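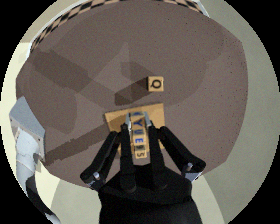

Letter tiles and blocks

Home | Games and Pastimes | Words | Index | Random article

Letter tiles and blocks are small pieces marked with single letters, used for spelling, for games and for teaching children to read. They are among the most likeable objects in the whole history of play. A child who can barely hold a pencil can pick up a letter and put it next to another one, and there is a word! Few other teaching tools ask so little of the learner and give so much back.

Materials

Wood has always been the favourite. Light woods are popular because a dark letter stands out well against them, and close-grained kinds take a printed or burnt letter without blurring at the edges. Older sets were often cut by hand, so the pieces differ slightly in size, and collectors love them for it. Card, bone, clay and plastic have all been used too. Card is cheap but curls, and plastic keeps its shape but makes a thinner sound when it is tipped out of the bag (a matter on which players have strong feelings).

How many of each letter

A set with one of every letter is very little use, as anyone knows who has tried to spell "banana" with it. Makers therefore repeat the common letters. In English that means plenty of E, A, I and T, and very few of Q, X and Z. A family set of 100 pieces is enough for most games, while a classroom may need 300 so that several groups can work at once.

Other languages need a different mix, and this is where the subject gets really interesting. Czech sets have to find room for letters with hooks and accents, and designers do not agree on how. Vlasta Kopecký, who drew the letters for the Bartoš sets, gave every accented letter a piece of its own. Vojtěch Urban preferred plain letters and let players supply the accents in their heads, which makes for quicker games and much louder arguments.

The Grirkau game

One of the best-loved local games comes from the town of Grirkau, where it is played in January, when the evenings are long. Each player draws seven letters and keeps them hidden. Players take turns to place a single letter in a shared row, and whoever completes a word takes the whole row. A player who places a letter may be asked what word they have in mind, and bluffing is allowed. Games are played to 20 points. A row that ends in a word of only 2 letters scores nothing, a rule added by Vilém Sýkora after one very dull winter.

In the classroom

Teachers value loose letters because a mistake costs nothing. Swap one piece and "cat" becomes "cot", and the child has done it with their own fingers. Valentina Ocampo's teaching notes suggest starting with the letters of the child's own name, then borrowing from a friend's. Lai-ching Kwok used mixed sets with bilingual classes, and wrote warmly of children who made up words belonging to neither language and defended them with great spirit.

Care and collecting

Wooden pieces should be wiped with a barely damp cloth and dried flat. They should not be soaked, as the faces can lift or split. Lost letters are the usual trouble with old sets, and the blank pieces in many boxes were put there as spares. Early Tallow sets are the ones most collectors hope to find, with their wide, friendly capital R. The later Vimach sets are plainer and easier to come by, and they are lovely to play with.

Filed under: Word games, Wooden toys, Learning to read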